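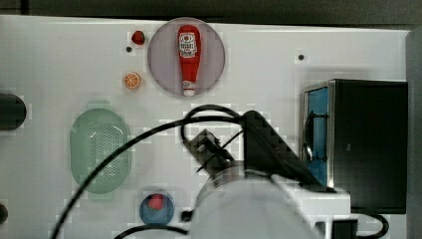 Early Years Practice 2, Trurstead
Session notes: the pretend kitchen, small-table version
Mirjam Wouters
April 11, 2024

Notes typed up fast from my own sheets, so excuse the shorthand. Reading for this session is the Postma chapter (pp. 18 to 26), please do it before the workshop, not after.

1. Where we left off

Last time: sand and water, containers, filling and emptying. Same children, same hands, but now the objects stand for something. A bowl in the water tray is a scoop. A bowl in the kitchen is dinner. Keep your observation sheets from last time, you'll want to compare.

Also left over from last time: difference between a toy that looks like a thing and a thing that is used like a thing. A block can be a phone. A toy orange slice is pretty much always an orange slice. Younger ones need the look-alike. Older ones need it less and often argue about it.

2. What goes on the table

Think in groups before you think in items.

Food. Things you'd name with one word. Banana, orange, strawberry, ketchup. Mix of whole and cut is useful. A cut slice starts talk about inside and outside, a peeled or half-peeled one even more so (who peeled it? where's the rest?).

Holders. Plate, bowl, cup, colander. These do the most work of anything on the table. A child with three foods and no plate lines them up. Give the same child a plate and you get a meal, a guest, a fight over the guest.

Tools. Pan, spatula. Anything with a handle. Stirring and flipping are the two motions you will see over and over. Write down which hand, and whether the other hand holds the pan still. Easy to miss.

The stove. One fixed place that everything travels to and from. Knobs matter more than you'd think. Turning a knob before cooking = the child has a sequence in mind. Turning it after, to switch it off = a longer one. Note both.

Not needed: a full set of everything. I have seen a shelf from Prikby with so much plastic food on it that the children just tipped it on the floor and left. In my own room I spent 400 on a kitchen once and they played in the box.

3. Setting out

Some general points, no particular order.

Light plain table if you have one. Colored toys read better on it, and so do your photos when you write up.

Food spread out, not heaped. Leave gaps. Children put things into gaps.

Start with one thing already inside another. A bottle on a plate, a strawberry in a bowl. Says "things go in things" without you having to say it. Don't do it with everthing or there's nothing left to do.

Pan does not have to start on the stove. I prefer it off. The move from table to stove is the first thing you want to see, and if you've done it for them you have lost it.

Lay the cup on its side now and then. Some children stand it up straight away, some talk into it, some roll it. All three are worth a line in your notes.

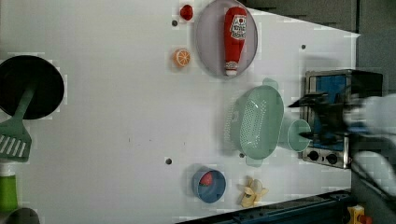
Kitchen table, second layout: pan and spatula left, colander and cup toward the stove, strawberry-type fruit in the blue bowl, banana next to it.

Look at the groups again with this layout. Plate with ketchup up at the top, orange slice to the left of it. Pan is a long way from the stove. So a child working at this table has to decide: bring the pan across, or use the stove without it? Discuss in pairs, five minutes.

Second question for pairs. The spatula lies across the pan. Is that a hint? Karlijn Postma would say yes, she calls it "a sentence half finished" (p. 22 or near it, check, I don't have the book here). I'm less sure. With the youngest group I think they pick up whatever is on top because it's on top.

Third. Which food would you take out first if the table felt too full? Be ready to say why. People always say ketchup, then in the workshop they find out ketchup is the one thing every child wants to squeeze.

4. Language

Words you get for free from this kind of table:

in, on, under, next to, over there
hot, careful, ready, more, all gone
peel, cut, pour, stir, flip, wash
round, long, red, green, half, piece

The colander is the odd one. Most children under four have no word for it. You'll hear bowl, basket, hat, "the holes one". Don't correct. Use your own word once, in passing, and carry on. (The holes one is a perfectly good name.) If it comes out at snack time the next day you can put that in the log.

Color words: careful with these. A green spatula and a green colander are not the same green, and a child who says they don't match is right. Same with purple, lavender, "gray purple". Accept the lot.

Keep questions few. "What are you making?" is ok once. Twice is an interview. Better: sit down, hold out a hand, wait to be served.

5. What to write down

Use the Adero sheet, the one-page one, not the long one from February. For each child you watch:

First object touched.
First object moved INTO or ONTO another.
Any sequence of three steps or more (take, put in pan, put on stove).
Any talk, word for word. Spelling as they said it.
When an adult stepped in, and what happend next.

Do not write "enjoyed the kitchen". Tells me nothing. I had 38 sheets last time and far too many of them said enjoyed.

Time: short watches are better. Stop when the child leaves the table, even if that's quick. Leaving is data as well. Put down where they went and if anything from the table went with them. Strawberries travel.

6. Common problems

One child takes the stove and keeps it. Don't rush to share it out by the clock. Try giving the others a reason to need him: an order, a delivery, a raw thing that has to be cooked. If that fails, ok, clock.

Everything ends up in the pan. Normal. Not a problem, really, though it looks like one. Watch whether it comes out again onto the plate.

Mouthing. Small food goes in mouths. Check sizes against your setting's own rules, wash at end of day, anything chipped goes in the bin. Not in the "maybe glue" drawer, I know about the drawer.

No one comes to the table. Move one item. Just one. Sit there yourself and cook badly.

Tidying. Build it into the play if you can: wash up in the colander, food back on the plate, pan last. Put a tray out. If the tray has a picture of each thing the older ones will do most of it, the younger ones will hand you things one by one and expect a thank you for each.

7. For the workshop

Bring: one plate or bowl, one thing with a handle, two foods. Toy or real empty packaging, both fine. Karlijn brings the Koster box, so no stoves please, they're heavy and we have no room.

In groups you'll make two layouts from the same items, draw both (stick drawing is plenty), and swap with another group. They guess what you expect a child to touch first. Then we argue.

Written part: one page. Choose one layout, say what you changed and what you think the change does. Quote the reading once, properly, with the page. Hand in at the desk or the folder outside my room.

Left for next time: dressing-up and who gets to be the baby. Read ahead if you want, second half of the same chapter.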